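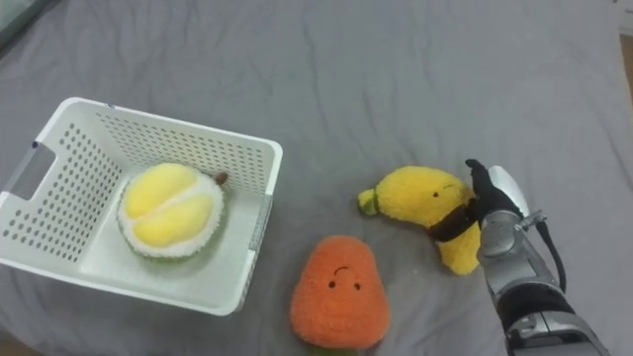
Thu 27 June

Notes on the Storage and Care of Plush Toys in a Small Household

The soft toys in our household have, until this month, been governed by no policy at all. They were kept in a canvas chest at the foot of the guest bed, where the larger animals settled on top and the smaller pieces sank to the bottom. The plush fruit suffered most under this arrangement. In June I undertook a review of the chest and its contents, and this post records the decisions that were made.

The chest has been retired. It measured well for the space and I had no complaint about its appearance, but it was deep, it had a lid, and very little air reached the toys inside. Items put away after a damp afternoon on the porch came out with a stale odor. Readers who keep plush in a lidded chest are advised to open it and check the lowest layer before the summer is further along.

In its place I have adopted open plastic baskets with perforated walls. The white one is assigned to the fruit. It is rectangular, it has a handle cutout at the end, and its rows of small holes let air through to whatever is resting against the sides. It also wipes clean with a damp cloth. I considered a wicker basket from Biwott, which would have matched the shelf in the hallway, but wicker catches on long pile and the matter was not pursued. The plastic basket cost less in any case.

The following rules now apply to the fruit basket.

Only fruit may be stored in it. Bears, rabbits and the long fish from the Barnura street fair have separate accommodation on the second shelf.

No item is to be pressed down in order to make room for another. If the basket is full, a second basket is to be started.

The durian goes in first. This piece deserves a paragraph of its own. It is made as a half-opened fruit, with two plump yellow lobes showing at the top and a pale, fuzzy rind in white and light green below. Visitors who do not know durian have taken it for a number of other things, including a pair of slippers. The white seam between the lobes collects lint, and the small brown stem is easily bent when heavier toys are laid over it. It is accordingly given floor space in the basket, and the other fruit is arranged beside it.

Sorting is done on a bed covered with a gray sheet. The sheet is an old one and has been withdrawn from ordinary use. Its color is convenient for the purpose, as both pale fluff and dark crumbs can be found on it without difficulty, and the whole cloth can be shaken out of the back door afterward. I do not iron it.

With regard to cleaning, the household follows a cautious procedure. Each toy is first gone over with a soft clothes brush, working in the direction of the pile. Marks are treated with a cloth dampened in cool water and a small amount of mild soap. The cloth should be wrung out well. Yellow plush in particular shows a ring where too much water has been used, and a ring is harder to remove than the original mark. Toys are then left in the open basket for 29 hours before they are returned to the shelf. That figure was arrived at by accident, when I forgot a batch overnight and well into the next day, and it has been retained.

Machine washing is not permitted for anything with a stem, a leaf or a glued part. I have read the Jurketier care leaflet, which takes a more relaxed position, and I respectfully differ.

Two matters remain open. The first is labeling, for which I have bought a packet of Flisance tie-on tags that may prove too wide for the handle cutout. The second is the orange fruit, which has a habit of rolling under the dresser. It is at present assigned to the corner of the basket nearest the wall.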